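4. Learning when to nudge instead of grab

4.1 Why we went looking for this

I should say up front that this section exists because of a bad week in August. We had a grasp predictor that did very nicely on our validation split, we put it on the arm, and it kept choosing perfectly sensible grasps on objects that it then couldn't reach. The fingers would come down, touch the wall of the bin, trip the force limit, and the whole arm would back off and try the same thing again. If you've read Section 3 you know that our planner, Osero, already throws out any grasp whose approach path hits the bin model. So this was a bit embarrassing! The trouble is that the bin model is a clean box and a real bin isn't, and a filter strict enough to be safe ends up throwing out nearly everything within a finger's width of the metal.

And that's exactly where things end up. Pull objects out of a bin one at a time, with a few failed grasps mixed in, and every failed grasp pushes something a little farther out. The middle clears first. What's left is a row of stuff leaning on the walls, and a planner that reports no valid grasps and stops.

Aarne Tuominen had been telling me for months that we ought to just push the objects (he did his thesis on planar pushing, so I took this with a grain of salt). I finally gave in, and most of what follows is his idea with my bookkeeping wrapped around it.

4.2 The action set

We give the robot two kinds of action. A grasp is the same as before: a position, a wrist angle and a finger opening. A nudge is a start point, a direction in the plane of the bin floor, and a length. The fingers are closed for the whole nudge, the height is fixed just above the floor, and the arm moves at a constant slow speed. We tried letting the network choose the height too and it learned to skim over the top of anything flat, so we took that freedom away again.

Both kinds of action are scored by the same network, Prekon, which takes a depth image and a color image of the bin and gives back one map of scores per discretized action. Grasp scores are easy to interpret, they're meant to be the chance of holding the object after the lift. Nudge scores were harder to define and we went through several versions. The one we kept is the expected improvement in the best grasp score after the nudge. So a nudge that moves an object but leaves it just as hard to pick gets nothing, and a nudge that jams it into a corner gets a negative number.

At run time the rule is really simple. If the best grasp scores above a threshold, do it. If it doesn't, and the best nudge score is positive, do the nudge, take a new image, and start over. If neither holds, lower the threshold once and go again, and after that give up. We also cap consecutive nudges at two, which I'll come back to, because I fought against that cap and was wrong.

4.3 Getting the training data

The grasp half of the network was already trained (Section 3.2). For the nudge half we collected 1000 nudges on the real robot and let it run mostly by itself, with one of us in the room to put back anything that escaped. Start points were sampled near the outline of whatever the segmentation found, with half the directions pointing away from the nearest wall and the other half uniform. I wanted all of them pointing away from the wall. Aarne wanted bad examples in there, and he got his way, and the ablation in 4.5 says he should have.

We used household items and didn't pick them to be kind to the gripper: thin things, see-through things, shiny packaging, things that roll. Depth is awful on clear plastic, as everyone who works with these sensors knows, and we left the holes in the depth images unfilled. Two layouts were held out completely, along with every object in them.

Some 109 of the collected nudges had to be dropped. In most of those the object had moved out of view of the camera behind the arm, so there was no usable after-image to score, and the rest were a logging fault that was entirely mine (I had the clock on the second computer set wrong for an afternoon).

4.4 What the hard layouts look like

Our test layouts are named after how they were made. "Scatter" layouts are poured in and left alone. "Wall" layouts are arranged by hand so that most of the objects sit on one side of the bin, and they're the ones I care about, because they're the closest to what a half-finished bin looks like in practice. Figure 4 gives the idea.
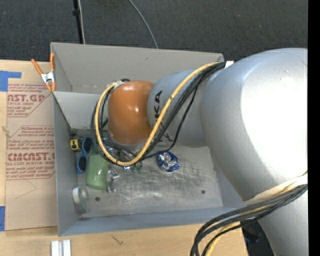 Figure 4. A wall layout, with most of the objects gathered at the left side of the bin and the foil package set apart near the middle. Photo: Postinstead

The foil package is the easy one. It has free floor on all sides, and the plain grasp planner is happy with that. The blue sunglasses are a much worse customer, lying lengthwise along the wall with the tape measure on one side and the green container on the other. There's no room for a finger between the frame and the metal, and a grasp across the short direction wants to put one finger exactly where the wall is. The roll of clear tape has the same problem, and being clear it gives the depth camera very little to work with on top of that.

You can also see why I complain about the box model so much. The floor of this bin is scratched and scuffed bare metal, and it has a couple of small holes in it. The segmentation we had before used to propose scratches as very thin objects, and a grasp on a scratch costs just as much time as a real one. Training the nudge scores cut down on that more than I'd expected, I think because pushing at a scratch never improves anything and the network picked up on it through the shared layers.

The other thing worth pointing out is the cabling. The yellow cable makes a big loop around the orange joint and hangs over the same side of the bin as the objects. We don't model it. We keep the wrist away from angles that would drag the loop lower, and this costs us a slice of otherwise fine nudges, mainly the ones that would pull objects straight out from the left wall. A tidier cable route would give those back, and I'd put it ahead of any change to the network if you're planning to build on this.

4.5 Results

We ran 500 action attempts per method, split evenly between scatter and wall layouts, and reset the bin whenever a method gave up. The baselines are grasp-only (the Section 3 planner), grasp plus random nudges, and grasp plus a hand-written rule that we call Ojala, which simply pushes the closest object away from the closest wall.

On scatter layouts there's nothing much to report. All four methods clear most of the bin, and the learned nudges barely get used. That's what we'd hoped for, as a nudge is a wasted action when a grasp would have done.

On wall layouts the order is clear. Grasp-only stops early and leaves the wall row more or less untouched. Random nudges help a little, mostly by luck and mostly on things that roll. Ojala is a surprisingly strong baseline! It loses to the learned scores mainly when two objects are touching, where pushing one away from the wall just presses it into its neighbor. The learned version tends to pick the object at the end of the row first, which neither of us told it to do.

Now the cap. Without it, the robot would sometimes nudge the same object back and forth, each push looking like an improvement on the one before and none of them getting over the grasp threshold. I thought a better threshold would fix that. It moved the problem to other objects. With a cap of two the loops go away and we lose very few picks, so the cap stays, and I've stopped arguing.

Removing the nudges that pointed toward a wall from the training set made things clearly worse, with the network becoming far too optimistic near corners. Removing color hurt mainly on the clear and shiny items. Removing depth hurt everywhere.

4.6 Things that still go wrong

Flat objects in corners are still mostly out of reach, since every useful push would have to start from inside the wall. Crumpled packaging changes shape when it's pushed, and our scores treat everything as rigid. Long objects rotate about the contact point more than the network predicts, and Aarne suspects the fixed nudge height is to blame. We're testing a second height now, with the skimming behavior penalized directly, and the first runs are too few to put in a table.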